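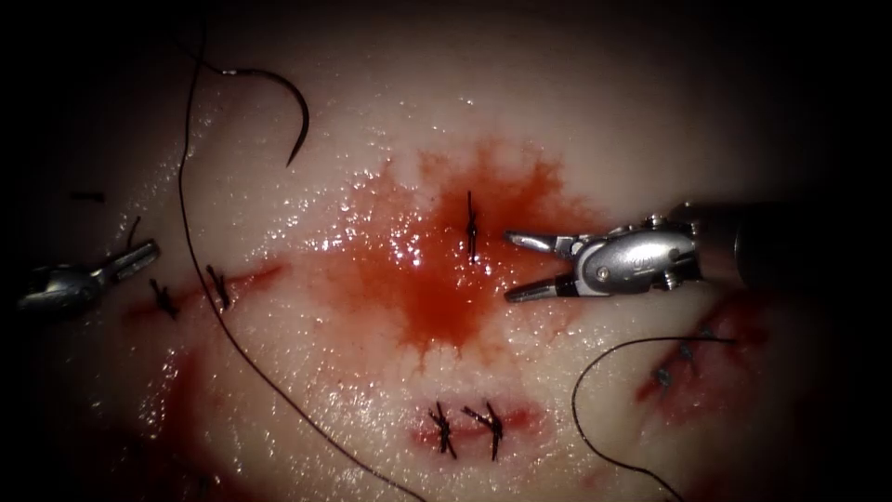
Figure 1. Two robotic surgical instruments facing each other over a tissue surface with sutured incisions.

3. Halvorsen's circuit and the winter meetings

The congregation at Grovden had no resident pastor when Jonatan Halvorsen first preached there. He had been licensed as a lay preacher by the elders at Gustirow, which gave him the right to lead prayer, read a printed sermon and speak from his own notes, but not to baptize or serve communion. The distinction mattered a great deal to the elders and rather less to the families who came to hear him. Several letters in the Björklund papers refer to him as "pastor," and one asks him to set a day for a baptism. His answer to that letter has not been found.

His circuit ran from Gustirow to Delus by way of Grovden, a distance of some 80 miles with the side trips to outlying farms. In summer he traveled it on horseback. In winter he went by sleigh when he could borrow one, and otherwise stayed where he was. The notebook he kept on the road is our main source for the early years. It is a working record and a plain one: the text he preached on, the house where he slept, the state of the road, and now and then a remark on the singing. He wrote little about his own faith. Readers who come to it expecting a spiritual journal of the usual kind will find only a few passages of that sort, most of them written during an illness at Delus.

The December meetings at Grovden have been treated in older accounts as a revival. The parish history takes this view and describes crowds standing in the snow outside the schoolhouse. The notebook does not support it. Halvorsen names four evenings of preaching, and on the second he complains that the stove smoked and the people went home early. He does not mention anyone standing outside. What he does record is a change in the order of the meeting. After the sermon he asked those present to stay and speak, women included, and on the last evening he did not preach at all. The entry reads in full: "Sat and listened. Closed with a hymn."

This practice is what brought him into difficulty with Gustirow. The elders had no rule against testimony, but they expected a licensed man to deliver the sermon he had been sent to deliver. A letter of reproof was read to him the following spring. It lists three complaints: that he had let untaught persons speak on Scripture, that he had left out the set prayers, and that he had accepted a gift of oats from a household under discipline. Halvorsen admitted the third and said that the horse had needed them. On the first two he asked for time to consider, and the elders' minutes do not return to the matter.

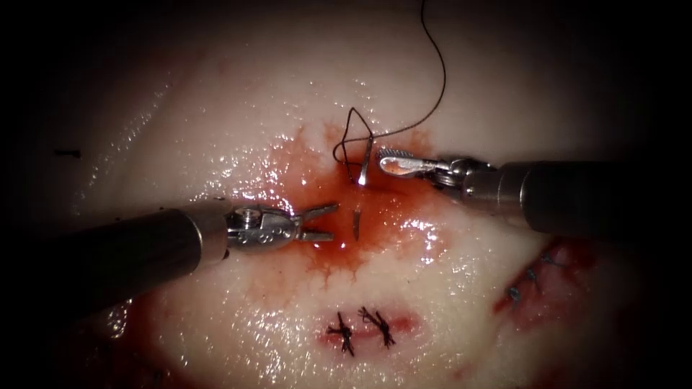
Figure 2. Suturing task in progress at a short vertical incision, with a robotic instrument on either side.

The Björklund household was central to what came next. Their farm lay between Grovden and Delus, and the front room was large enough for a meeting. From the account book we know that candles and coffee were bought in greater quantity in the weeks when Halvorsen was expected. The same book has a subscription list with 38 names, headed only "for the house." Earlier writers took this to mean a church building. We think it more likely that it refers to repairs at the farm, as the sums are small and the carpenter paid from them is known to have worked on the Björklund roof. The papers were checked again on September 11, 2023, and no second list was found with them.

If that reading is right, the Grovden people went on meeting in a private home for longer than the parish history allows. It would also explain why the deed for the church lot names none of the subscribers as trustees. Two of the men who signed the deed came from Delus and had joined the congregation only after Halvorsen stopped traveling. They wanted an ordained pastor and a building, and they had the money to ask for both.

Halvorsen's own view of the building is hard to recover. He preached at Grovden once after the foundation was laid, on the text of Jacob at Bethel, and slept at the Björklund farm as before. The entry gives the hymn numbers and says that the road was good – a thing he noted seldom. He seems to have kept his license until his death, although his name drops out of the Gustirow minutes and the later visits are known only from letters. The question of who served communion at Grovden in those years is taken up in the next section.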